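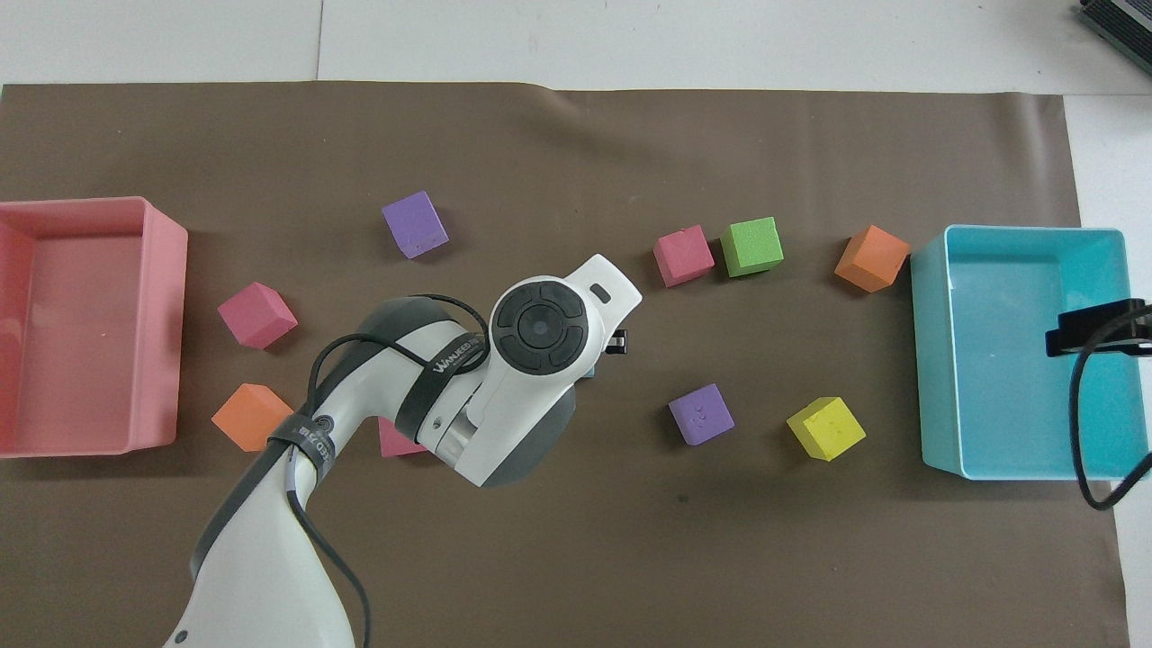
Foam blocks all over the table again? Put paper down first. Brown kraft, off the roll, tape the corners. Saves the tabletop and you just lift the lot when done.

Two shallow trays, one each end. Pink one left, blue one right at ours. Sort toward whichever is closer, dont reach across.

Grubby blocks: warm water, drop of dish soap, squeeze, air dry on a rack. No dryer!! Dents from little teeth or fingernails mostly stay. Fine 400 grit takes the fuzz off a corner, go light.

Trays stack when empty. Lids are worth teh extra if you have a dog.

- Ashton

Related tips
Marker off a white table
Drawer liners that stay put
8 uses for a paper roll
Puzzle pieces, bagged and labeled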